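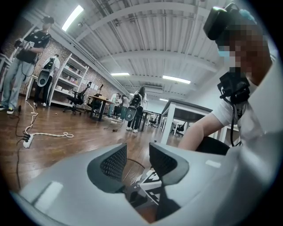 Eststead Workspace Users' Forum
Topic: Shelving and chairs along the brick wall

Yatziri Cuevas
Members are asked to review the items kept on the tall white shelving unit. Boxes without a name and department will be moved to the Pirnorside store on 4th April. The wooden desk beside it remains bookable for up to 2 hours.

fliltby_desk36
I must object to the date. Our department received no notice in January, when the store was last reorganised, and several of our boxes went missing for 8 days.

Nava_Facilities
The January notice was sent to all registered users. I would nonetheless support labels being issued at reception.

m.orrell
May I raise the black office chairs? One is regularly left in front of the shelves and has to be wheeled away before anything can be reached.

fliltby_desk36
The chairs belong with the desk. I do not agree that they obstruct anyone — the shelves do, being far too full.

Yatziri Cuevas
Both points are noted. Labels will be available from reception, 80 in the first batch. Chairs should be returned to the desk after use. The date for unlabelled boxes stands.

m.orrell
Thank you. Will the labels be adhesive or tie-on?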